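How to Run a Gripper Demo on Open Day

At the Nitholm open day we let visitors try the hand-held gripper on bedding and clothes. Robots learn folding from people, so the people had better go first. Allow 20 minutes per group.

1. Spread a patterned sheet on the bed. Ours has dogs and bones, and it drew more questions than the gripper did.

2. Put one folded item on top, away from the middle.

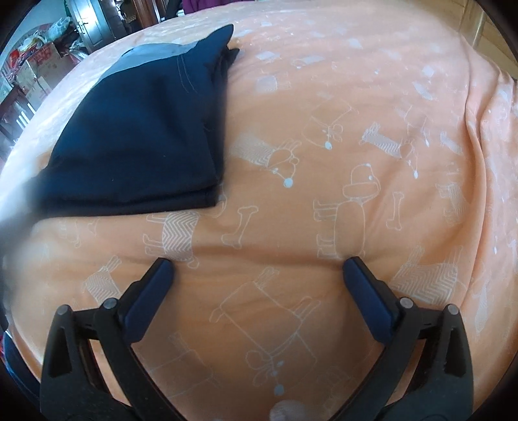 3. Let the visitor bring both fingertips to the cloth, then squeeze slowly. Everyone squeezes too fast. Say "slower" 2 times and give up.

4. Ask them to lift, move and set down. Applaud whatever happens.

5. Refold everything by hand before the next group. Leave this step off the poster.

We run it again in September, with a second gripper if Sarpong returns it.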